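Jultar Bench Kit

The Jultar Bench Kit is a training and evaluation package for robotic handling of wired electronic assemblies. It is sold by Dimitrov, a supplier of automation equipment based in Ovwood, and is intended for laboratories and small repair shops that want to test a two-finger gripper on parts with attached cables. The kit does not include a robot arm.

Contents

The standard kit contains an open-frame power board in a gray tray, a wire harness with a metal panel connector, a lidded plastic storage box, and a printed task manual. The board is supplied for handling only and must not be connected to line voltage. A set of 40 spare crimp terminals is packed separately. Buyers provide their own table, arm, gripper and computer. The manual calls for a flat, light-colored work surface and a wrist-mounted camera with a clear view of both fingertips.

Use

Tasks are arranged in order of difficulty. Early tasks involve lifting the tray by its rim and setting it down level on the box lid. Later tasks involve the harness, which the gripper must grasp at the connector body or at a marked point on the wires. Pulling on the board-side plug is scored as a fault.
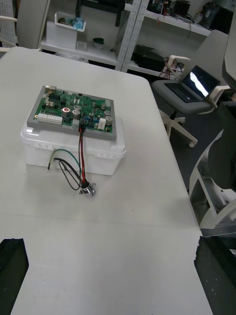

Wire position is not fixed between trials. The operator drops the harness by hand before each run, so loops and crossings vary, and the control software has to find a grasp point that does not trap a loose conductor under a finger. The manual allows 99 seconds per harness task — time spent on camera calibration is not counted. Results are entered on a score sheet or exported as a text file.

Versions

The first version was released in March with a shorter harness and no storage box. Version 2 went on sale on January 7, 2020, and added the box, a revised manual and a longer ground wire. The task library now holds more than 622 recorded starting layouts, which can be loaded as reference images for repeat testing.

Service

Dimitrov offers a setup service from its Wultthorpe office. It covers gripper fitting, camera alignment and a trial run of the full task list. Replacement harnesses are sold singly. Boards with bent capacitor leads or cracked connectors are exchanged at a fixed charge, but worn gripper fingers are not covered.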